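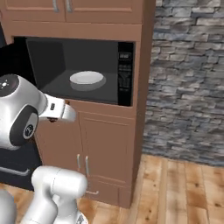
Sim view with the plate in the microwave and the gripper just below it.

Teleop demos: arm keeps hitting the lower edge of the microwave when I go for the plate

Asked in July, in Simulation and Teleoperation

I'm recording demonstrations in a simulated kitchen with the Zalunar scene pack. The task is to take a plate out of a built-in microwave and bring it clear of the cabinet. I drive the arm with a 6-axis mouse through Retomell, and the policy will be trained on whatever I record, so I want the demos to be decent.

My trouble is the approach. I come in from the left and low, and the fingertips end up at the front lower edge of the opening, under the plate. From there I have to back out, raise the gripper, and come in again. Sometimes the wrist touches the cabinet and the whole arm jumps. I set out to record 100 demos. So far I have 5 that I would keep.

Things I tried:
- Lowering the translation speed. Fewer jumps, but each demo got very long.
- Starting with the gripper already at plate height. Works, but then every demo starts from the same place and I'm worried about that.
- Turning off collision on the cabinet. I turned it back on.

Should I keep the attempts where I back out and correct, or throw them away? And is there a better way to get the height right? I'm judging it from one fixed camera and I can't tell how far in I am.

3 answers

Accepted answer

Add a second view before you change anything else. With one fixed camera from the front you have no good way to judge depth, and you will keep finding the edge of the opening by running into it. Put one camera on the wrist looking down the fingers and keep the one you have. Record both even if you only plan to train on one. You can drop a stream later, but going back to get a missing one means replaying every episode.

For the approach, split it into 2 moves. First get the fingertips level with the rim of the plate while you are still well outside the cabinet. Then go straight in with the vertical axis locked. In Retomell the axis lock is under the input device settings, and you can put it on one of the mouse buttons. If your version doesn't have it, set the vertical gain to zero and bind that to a key.

Think about the grasp too. A plate with a low rim is awkward for a parallel gripper. If the fingers come in flat with the opening sideways, they will push the plate toward the back wall. Roll the wrist so that one finger goes above the rim and one below. You need a gap under the rim for this, so check the collision mesh of the plate. In a lot of scene packs the plate is one convex hull and the space under the rim is filled in. If yours is like that, no amount of careful driving will fix it.

On the starting pose: don't use one fixed start. Pick a comfortable pose outside the cabinet and add a random offset to it at each reset. A few centimeters each way is enough to begin with.

Keep the corrections if they are clean. An episode where you come in low, stop, raise the gripper and then get the plate teaches the policy how to recover. Throw out anything where the arm jumped, since the joint values in those frames are garbage.

Comment from the asker: The mesh was a convex hull. I swapped it and the rim grasp works now. Wrist camera is in as well.

Comment: How did you swap it? I have the same pack.

Comment from the asker: Ran the visual mesh through a convex decomposition and pointed the collision entry at the new parts.

Answer 2

I would be careful about keeping corrections if you only have a small set. We did the Robles drawer task with 495 episodes and left all the hesitation in. The policy learned to stop in front of the handle and sit there. Trimming the idle frames (no stick input and no joint motion) helped more than removing whole episodes did. Don't trim the frames while the gripper is closing, though. The arm is still there but the fingers aren't, and our first script cut half the grasps.

Also check the physics step if you get jumps on light contact. Halve it and see whether they go away.

Answer 3

just use Julley, it has hand tracking and you can move the arm like its your own hand. way easier than the mouse

Comment: Does it work with parallel grippers?

Comment: yes, pinch to close. it drifts a bit if your hand leaves the camera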